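Brutgate snack shop hits its target, with a month to spare

I popped into the community hall at Brutgate this morning expecting a quick cuppa and came out with a story (and rather too many crisps). The little snack shop by the front door has raised the 4000 pounds it needed for the new hall windows, and it only opened in January!

If you haven't been in, it's the old cloakroom, and it sells snacks from all over the place. Nektarios Raptis runs it on top of his day job at Lerkarton, the box makers on the ring road. He told me the first 1000 pounds took ages. "I thought we'd be selling peanuts until Christmas," he said. Then the schools broke up, word got round, and they had 3000 by the end of half-term. 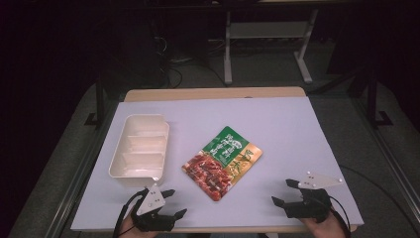 A sealed food packet and a three-part tray.

The spicy stuff goes fastest, which surprised me — I'd have put money on the salted cashews. Katia on the till says people come in for milk and leave with something that makes their eyes water. She has tried nearly all of it herself and recommends the chilli broad beans, though I'd go easy on those if you've a bus to catch.

Prices are staying as they are, you'll be glad to hear. Most packets are under two pounds, and there's still the mixed box for anyone who can't choose (me, every time). The bus that stops outside is the number 71, and the shop is open until six, or a bit later if the choir is in.
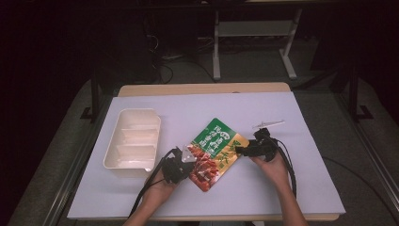 A snack packet with green on the label, beside the divided tray.

The window work has gone to Marquez, the joinery firm that did the library doors, and they want to start at the back of the hall where the draught is worst. Anyone who has sat through a winter whist drive on that side will be cheering. The hall stays open while they're at it, but the toddler group moves to the small room for a fortnight.

As for the shop, it's carrying on. Nektarios would like a decent fridge next, and then cold drinks for the summer. I've asked for ginger beer.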